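Natural dyeing and inks > Works in progress

Cold-mixing madder and weld, how do you get a proper orange?

Posted by Kristine Tagle, December, 7.40 pm

Right, I've been lurking for ages and finally have something to ask! I've got a bit hooked on making orange drawing inks. Brown is easy, anyone can make brown (walnut husks, leave them in a bucket, forget them, done). Orange that still looks orange on paper the next morning is another matter, and I've been at it most evenings this month.

My method so far is a madder extract, strained twice through an old pillowcase, then weld added a little at a time until I like the colour. I use a pinch of alum and a drop of clove oil so it doesn't go furry. The paper is Tadholm cartridge, 300 gsm, which soaks up far more than I'd like but doesn't cockle.

What I can't settle is whether to mix one big batch and pour off smaller amounts to play with, or make every small amount from scratch. The big batch always looks glorious in the jug and then dries to something like weak tea. Any thoughts very welcome, I'm having a lovely time either way.

Gearóid Moynihan wrote:

Big batch, every time. You'll never hit the same red twice if you start over, I've tried for years. Make plenty, write down what went in, and pour off what you need. If it dries dull that's your paper or your alum and you can fix either one without touching the main lot.

Also get a bigger syringe for the weld. Teaspoons are hopeless for this, they drip and you lose track.

Shengli Kong wrote:

Lovely project! I'd go the other way from Gearóid though. Madder sulks if it sits. I make it in tiny amounts, use it that evening and chuck what's left on the compost. More work, yes, but the colour is so much livelier on the page that I don't mind a bit. My best one is number 337 in the notebook and it was barely two spoonfuls.

Do you test on a scrap first? What it looks like in the jug tells you next to nothing. Depth changes it completely. The same ink looks like tomato soup when it's deep and like apricot jam when it's shallow.

Kristine Tagle wrote:

Ooh, the apricot jam comparison is spot on. I've switched to see-through plastic measuring cups, a large one and a small one, and I can't recommend them enough for this. Before that I was using an enamel mug and squinting into it like a fool. With clear sides the light comes through and you get a fair idea of how strong a colour is before any paper is wasted. I do still test on scraps, Shengli, there's a drift of them under the kitchen table.
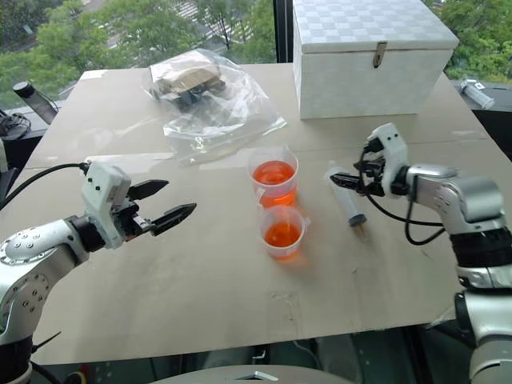
Pádraig Brophy wrote:

Can I put in a word against alum here? Everyone tips it in because that's what you do with cloth, but with ink you want very little, and with madder it shoves things towards pink. Leave it out of one lot and see. I think your weak tea is probably hard water, mind. Ours is like liquid chalk and I had the same trouble until I started using rainwater.

Kristine Tagle wrote:

Rainwater! We've a butt full of it by the back door and it never crossed my mind. Trying that tonight.

Gearóid Moynihan wrote:

Hard water is good for madder, Pádraig. It wants the chalk. Half the old recipes tell you to add some.

Pádraig Brophy wrote:

For a dye bath on wool, yes, if you're after a strong red. She's after an orange ink and she's putting weld in on top. Different job altogether.

Gearóid Moynihan wrote:

Weld likes chalk as well!

Áine Ó Súilleabháin wrote:

You two had this same row in the rose hip thread, and it was a great read then too. Kristine, do both. Pour some of each onto the same sheet, side by side, and label them in pencil (pencil, please, I used a felt tip once and it bled into everything). Leave it on a windowsill for a week with half of it covered by card. You'll see very quickly which one holds.

On binder, are you using any? You haven't said. A bit of gum arabic makes an enormous difference to how orange sits on cartridge. Without it the colour sinks in and goes flat, and that sounds very like your tea problem to me. I use the Pestach powder, soaked overnight, and add it right at the end.

Kristine Tagle wrote:

No binder at all, oh dear. I read somewhere it was only needed for dip pens and I'm using a brush. Ordering some now!

Shengli Kong wrote:

Brush wants it just as much. Start with less than you think, too much and it cracks when you bend the page. And do the rainwater lot in a small amount first, please, before you commit a whole jug to Pádraig's theory.

Kristine Tagle wrote:

Update, 10.15 pm. Rainwater, no alum, small amount, still no gum. It went on a really bright marmalade colour. I've put it beside a strip of the old mix and the card is over half of each. I'll report back in a week, and I'm already wondering about onion skins.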